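Equipment > Hand-Held Grippers > Inspection Records

Pre-Trial Inspection Checklist: Ostico and Jimel Hand-Held Grippers
Duggan Test Laboratory, April
Shares: 15 | Comments: 2

1. Guards and work area
Work surface clear between the fingers: PASS
Cables secured away from the operator: PASS

2. Fingers and fasteners
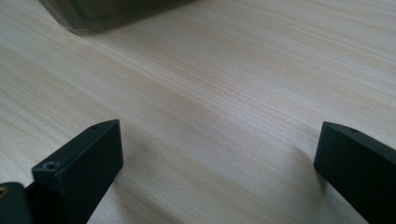

Finger alignment was inspected on the Ostico unit with the jaws fully open. Both fingers shall sit at the same height and clear the work surface before any closing command is given. The black fingers stood well apart with nothing between them, and this opening is the reference position for the comparison. The Jimel unit shall be set to the same position.
Finger screws tightened: PASS
Cracks or chips at fingertips: NONE FOUND
Comment: Replace finger screws as a set after 2,000 cycles. The Ostico unit has logged 277.

3. Camera and controller
Lens clean: PASS
Both fingertips in view with jaws open: PASS
Stop command tested from the Jidis controller: PASS, Ostico; HOLD, Jimel
Comment: The Jimel unit responded to the stop command on the second attempt. It shall not be used until the connector has been replaced and the test repeated.

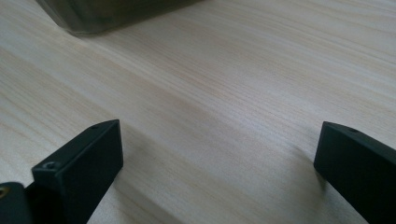 The repeat test shall consist of 100 consecutive stop commands, with the operator's free hand kept outside the jaws. A single missed command returns the unit to HOLD.

4. Release
Ostico: released for trial
Jimel: not released

Related items
Jidis Controller: Stop Circuit Test Form
Finger Screw Replacement Log
Gripper Storage and Labeling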